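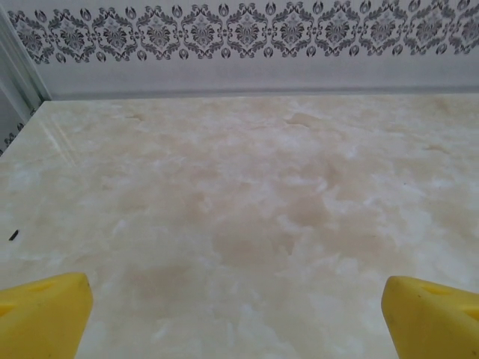 Kalevi Mäkelä has objected that a darker yellow is, for most speakers, no longer yellow at all, and that any survey which offers the word "yellow" first will get it back more often than it should. The objection was made in a reply to our earlier note and bears directly on the design of the naming task. It is dealt with in this section before the results for the individual chips are given.

Figure 4. Lemon yellow surfaces with recessed slots in a darker yellow.

4.2 Naming of yellow under reduced light

Yellow differs from the other main colour words of English in the narrow range of lightness over which it is used. A blue may be made very dark and still be called blue by nearly everyone, whereas a yellow darkened by the same amount is commonly called brown, olive, mustard or khaki. The change is well known to painters and dyers. Less is known about how speakers treat a darker yellow when it can be read in two ways: as a surface of a different colour, or as a surface of the same colour that receives less light. A groove or fold in a single-coloured object is the usual case (compare Figure 4).

The two readings were separated in the task as follows. Each chip was shown once on its own against a mid-grey card, and once as part of a folded card in which the same shade lay in the inner face of the fold. The chips were taken from the yellow pages of the Shin chart, which is graded in even steps of lightness and is printed on matt stock. Gloss stock was tried at Histis and given up, as the reflection of the lamp moved with the head of the respondent and produced answers such as "white" and "shiny". The lamp was left on between sessions to keep its output steady.

Respondents were 70 adult speakers of English, recruited in Wonent and Brarnel. All passed a standard colour vision test. Those with paid work in printing, dyeing or paint mixing were left out, for the reason that trade names would have been hard to place on the same scale as everyday words. No list of words was offered. The instruction was "Say what colour this part is", with the part shown by a pointer, and the word "yellow" was not spoken by the interviewer at any stage. In this respect the task differs from that described in our earlier note, to which Mäkelä's objection was addressed, and we accept that the earlier figures for "yellow" were probably too high.

A total of 2908 usable answers was obtained. Answers given after a second showing were not used, nor were those in which the respondent named the light ("shadow", "shade") and could not be brought to name the surface. Spelling variants were merged. Phrases of the form "dark yellow", "dirty yellow" and "yellowish brown" were kept apart from the single words and coded as compounds; there were 645 of these. The coding of "gold" gave some trouble. It was used by older respondents for a wide band of middle yellows and by younger ones mainly for chips near orange, and it has been kept as a separate class throughout.

On the plain grey card, "yellow" and its compounds fell away quickly below the middle of the chart. In the folded card the fall was later and less steep. For the darkest chip on which the two conditions can be compared, 73 per cent of answers in the fold contained the word "yellow", while on the plain card "brown" was the most frequent answer. The effect was present at both sites and did not depend on which condition came first.

Two points should be noted in reading this difference. Firstly, the lit face of the folded card was always the lightest chip on the page, so that the respondent had a clear yellow in view when naming the darker part. It is possible that the word was simply carried over from the one to the other. A version with the lit face covered was run at Brarnel only, and the later fall was still found, though it was smaller. Secondly, the compounds were not spread evenly. "Dark yellow" was common in the fold and rare on the plain card, where "mustard" took its place. Speakers seem to use "dark" where they take the change to be one of light and a separate word where they take it to be one of pigment, but the task was not designed to test this and the answers from a few respondents run the other way.

Mäkelä's claim therefore holds for chips seen alone and needs to be limited for surfaces seen as part of an object. Whether the limit lies at the same lightness for glossy materials is left open. The Histis trials cannot be used for the purpose, the lamp position not having been recorded. Chips with a green cast are treated separately in section 4.3.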